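Skip to search
Search jobs, people, press releases
Go

We use cookies to remember your language and to count visits. By staying on this page you accept this. Manage choices

Press and Political Officer, Losell Mission in Dramumbridge

The Losell Mission is looking for someone to read the local newspapers before breakfast, explain them to a diplomat by 9 a.m., and be polite about both. The post is full time, locally engaged, and open from November. It sits in the political section, which has 5 desks and one window that opens.

Dramumbridge has been between governments since spring. The three parties that could form one are on speaking terms with us and not with each other, so most of what they want the others to know reaches our front desk first. Your predecessor described the work as carrying notes between cousins at a wedding. She has gone on to a posting with more sunshine and fewer communiqués, and left behind a filing system that we admire and do not yet understand.

What you will do

Each morning you will write a press summary of no more than 600 words. The head of mission reads it in the car, and the car ride is short. You will cover the coalition talks, the assembly, the two evening talk shows and whatever the mayor has posted overnight. The mayor posts at length.

You will draft short public statements after the head of mission meets party leaders. These statements say that the meeting was constructive. Part of the skill lies in finding the other words for constructive, and in knowing which of them the opposition press has decided means "shouting." We keep a list. You will be expected to add to it.

You will sit in on meetings and take the note. A good note records what was said, who said it, and what everyone agreed would be denied later. Some meetings are in the evening, and some of them should have been over before you arrived. We give time off in return and we do mean it, though you may have to remind us.
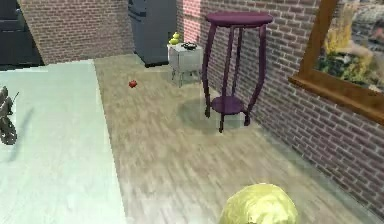 You will also look after visiting delegations, which means schedules, seating plans and the order of handshakes. If you have never had to explain to a deputy minister why he is in the second car, we can train you. If you have, please put it in your cover letter.

Last year the section answered 1258 written requests from journalists, students and members of the public, including a long series from one gentleman about the border survey. You will take over a share of these. The gentleman comes with the job.

Who we are looking for

You follow local politics closely and can talk about it without picking a side before the coffee arrives. You write plain English quickly and can cut your own work without mourning. You read and speak the local language well enough to catch a joke in parliament, or at least to know one was attempted.

At least two years in journalism, public affairs, a legislature or an embassy would help. We have also hired a schoolteacher and a court reporter, and both were very good at getting people to finish their sentences. A degree is welcome and not required.

You may not hold elected office or be an active member of a party while working here. Past membership is fine. Almost everyone in Dramumbridge has been in at least one party, sometimes by accident.

A driver's license is useful. Patience with printers is essential.

What we offer

The contract is for two years and may be renewed. Pay is 385 a week after the trial period, in local currency, reviewed every fall by people we have never met. You get public holidays from both calendars, a transit pass, and health coverage through the Burnico plan, whose forms are longer than its waiting lists. There is a language allowance if you pass the exam, which is held at the Hirano Institute and is harder on the speaking part than it sounds.

There is no diplomatic status and no special license plate. Please do not ask about the license plate at the interview.

How to apply

Send a resume of up to two pages and a cover letter of one page to Hiu-tung Tai, head of the political section, by mail or at the front desk. Mark the envelope PRESS AND POLITICAL. Include a sample summary of any day's local news, written by you — the duller the day, the more we learn from it.

Candidates on the short list will be invited to a written test and an interview, both on the same morning. The test involves three newspaper articles that disagree about the same meeting. References are checked afterward, and the security clearance takes as long as it takes. Please don't resign from your current job until you hear from us in writing.

Letters of recommendation from sitting members of the assembly will be placed in the file unread. We receive quite a few.

Page last updated: November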